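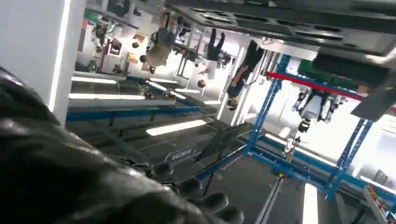

The Branch Line to Dodham

Sunday, January 3, 2021

The first train out of Lestcombe leaves before the bakery opens, and most weekdays it carries fewer than 40 people. It used to carry shift workers to the paper mill at Rimano. The mill closed, the timetable stayed, and the riders now are mostly students and hospital staff.

The line is single track past Rimano, so two trains can't pass there. A late departure at one end holds up the other for the rest of the morning. Regular riders know this and plan for it.

The town paid for a survey last March. It drew 2174 replies, and the most common request was for a later train home. The last one leaves Dodham at 9:15, too early for anyone on an evening shift.

A second request was for a shelter at Fung Road, where the platform has a bench and no roof. The railroad has priced one and says it could be built in 3 weeks. The later train would need another crew, and talks on that are still going on.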